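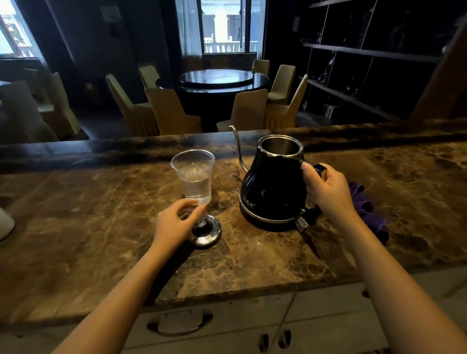
*Alunden, test kitchen. November, 2:15 p.m.*

Kettle cleanup before the next run of pours. The black gooseneck has been in use for the whole Oder series and hadn't had a proper clean since we started. Total on the log sheet is 2,014 pours, most of them short ones.

Lid off first. It goes flat on the counter where I can see it, after the business of finding it in the sink strainer last month. Plastic cup for the water, same kind we use for the tasting rows. I don't use the good glasses for cleaning.

Procedure as I have it now:

1. Unplug, lift off, let it cool with the lid off.
2. Fill to 560 ml with tap water, add 2 level spoons of citric acid. Bring to a boil, switch off, leave 26 minutes.
3. Pour out through the spout, all of it. Tipping it out over the rim leaves the scale sitting in the gooseneck.
4. Rinse from the cup, swirl, pour out. Repeat until the water tastes of nothing.
5. Wipe the outside with the purple cloth. Body first, then the handle and around the switch.
6. Wipe the lid and put it back on.

Keep the acid off the counter. The marble will etch and there is already a dull spot by the sink from the lemon batch. If any drips, water on it right away and blot.

The spout is the slow part. Scale collects at the low end where it joins the body and the cloth can't get in there. Nigam sells a thin brush on a wire that is supposed to fit. I put one on the supply list. Until it comes, an extra rinse through the spout will have to do.

Black shows everything. Water spots dry white on it, and fingerprints come back as soon as you pick it up to look. Hold it by the lid knob while wiping and there are fewer to chase. Wipe downward and finish with a dry corner of the cloth.
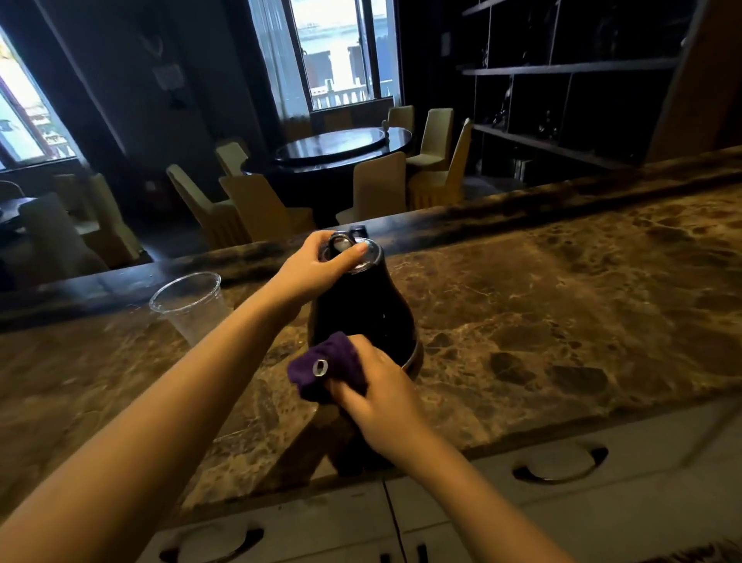

*Outside wipe, purple cloth, one hand on the lid.*

Cloths: purple is for kettles and pots only. The Skulline ones (gray) are for the counter and should stay there. I found a gray one in with the purple yesterday and it smelled of cleaner, so the whole stack went in the wash. No fabric softener, it leaves a film and the cloth just pushes water around.

Seal on the lid side looks fine for now. The knob has a little play in it. Tightened a quarter turn, will check again after the next batch.

Still to do:

- Same treatment for the spare kettle, which is worse
- New tasting cups, almost out
- Write the fill line on the log sheet so we stop guessing
- Ask whether the Oder pours need the filtered water or if tap is OK

Next run starts at 4. Fill fresh, boil once, dump it, then start the count.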